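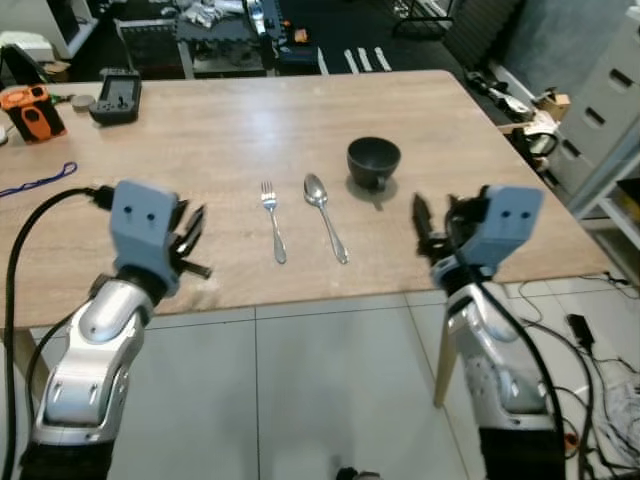
4.2. Reglas de puesta a cero y zona de trabajo. El protocolo Destach exige que cada episodio arranque desde un estado que otra persona pueda reconstruir leyendo la ficha, sin preguntarle a quien lo montó. Parece poco pedir. En la primera auditoría interna, febrero, fue la regla más incumplida de las 13. El motivo principal: las fichas nombraban los objetos pero no su orientación. Desde entonces se anota también hacia dónde apunta cada utensilio. En la Figura 1, por ejemplo, la ficha pide tenedor en vertical con los dientes hacia el lado opuesto al robot, cuchara a su derecha con la cabeza al fondo, taza con su plato más a la derecha y más lejos. Se admite cualquier otra disposición, siempre que esté escrita antes de mover los brazos.

La regla 3 separa dos cosas que la versión anterior mezclaba: objetos de tarea y objetos de servicio. Los de servicio (mandos, cordones, herramientas) pueden quedarse sobre el tablero, pero fuera de la zona de agarre, y se declaran como fijos. El lado izquierdo de la mesa en esa misma figura es el caso típico, con los dispositivos de mano y el cordón azul. Si un objeto fijo se mueve durante la sesión, ficha nueva. No vale corregir la vieja. Batista defendía una tolerancia de un par de centímetros y la probamos; los anotadores no se ponían de acuerdo en medirla, asi que fuera.

Cables. Regla 5, redactada tres veces. Texto vigente: ningún cable debe cruzar la zona de agarre, y el que acompañe al brazo debe permitir el recorrido completo sin tensarse. Se comprueba moviendo cada brazo a sus extremos antes de la primera toma del día. Los cables en el suelo se permiten solo del lado donde no pasa el operador. El documento de Fellen que usamos como base pedía canaleta en todos los casos, cosa que en un laboratorio donde se cambia de montaje a menudo no se cumple nunca y acaba generando excepciones firmadas a mano. Preferimos una regla más floja que se cumpla.
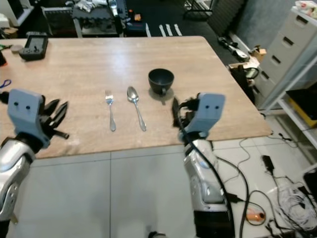
¿Cuándo se da por cerrado un episodio? Cuando las dos pinzas están abiertas, sin contacto con ningún objeto de tarea, y el operador lo confirma en voz alta; el tiempo transcurrido no cuenta.

Esto último hubo que aclararlo porque el anotador Tornberg cortaba de forma automática a los 40 segundos y parte del material inicial quedó truncado. De los 529 episodios revisados, los truncados se conservan con etiqueta propia y no entran en las tasas de la sección 5. Tampoco se completan a posteriori. Ver Anexo B para la lista de etiquetas (pendiente de unificar mayúsculas).

Sobre la parada de emergencia, regla 7. Siempre una segunda persona con acceso al botón, que no teleopera ni anota. Con equipos de 4 personas se puede sostener; con dos no, y entonces no se graba. Paiva propuso rotar el puesto por sesión y no por episodio, y así quedó. La rotación se apunta en la ficha, con iniciales. 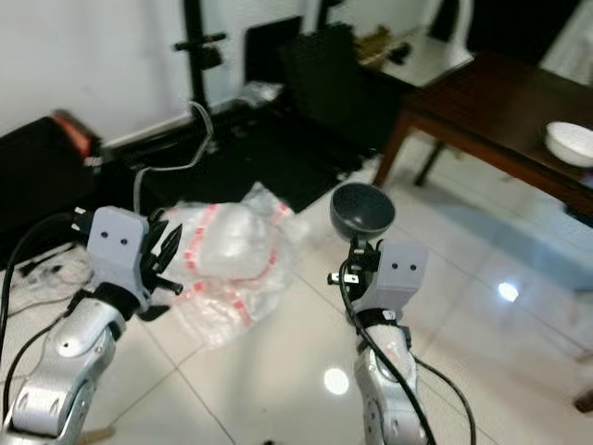

Las tareas a nivel del suelo tienen reglas propias, de la 9 a la 11, añadidas tarde y todavía con huecos. Falta la mesa como referencia: no hay borde, la altura de la pinza respecto a la superficie es menos evidente para quien teleopera y un contacto con la baldosa puede pasar por un agarre fallido. Pedimos reducir la velocidad máxima en el último tramo de descenso y marcar el tipo de superficie. En suelos pulidos tambien los reflejos, que en la Figura 3 son dos manchas claras, una cerca del centro abajo y otra más pequeña a la derecha. El mismo episodio sirve para la regla 10, materiales transparentes. Los dedos de la pinza izquierda están metidos en una bolsa de plástico arrugada mientras la derecha sostiene un cuenco oscuro con la abertura hacia arriba; con una bolsa así, los anotadores no deben asignar "agarre" a partir de una sola imagen. Hace falta ver el tramo entero o usar la etiqueta "contacto incierto". En la guía de Honorato esta etiqueta no existe y los casos dudosos se reparten entre éxito y fallo, lo que complica cualquier comparacion directa con sus cifras.

Queda abierta la regla 11 (contenido de envases no declarado). Postura provisional: si la ficha no dice qué hay dentro, el episodio es válido para manipulación y no para reconocimiento. Versión del protocolo citada en toda esta sección: la del 19 de septiembre de 2019. Los cambios posteriores, solo de redacción, van en el Anexo C.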